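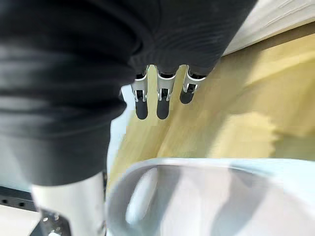 The gripper of the Zandside club's arm, its three fingers tipped in black rubber, with a black sleeve over the wrist.

The robotics club at Zandside meets at four in the afternoon, and on the February day I visited, the talk was all about Lineo. Lineo is the club's arm, and its job is to pick things up and put them down where it is told. The members are between 11 and 16 and most of them can explain the code better than I can explain my boiler.

I like the club. I am less sure about what is claimed for it. The leaflet says members will be "ready for the automated workplace", a phrase I have now read on the leaflets of 9 such schemes. None has told me which workplace, or what the people already in it are meant to do.

The club keeps a log of every pick it attempts. By my visit it stood at 441, and a good many entries say only "missed" or "dropped, try slower". This seemed to me the best thing in the building. A girl who had written a whole page on rubber fingertips was cross that the display for parents left it out and showed the 100 cleanest picks.

Next comes the Bastos Cup, where teams are marked on speed. Zandside's main rivals, Kallum, are said to be very quick. Speed is easy to mark, I suppose. Patience with a stubborn joint is harder, and there are no points for it in the rules I was given.

The school wants a second arm if the team does well. I asked whether the money might go on another hour of teaching each week. That, I was told, comes out of a different budget.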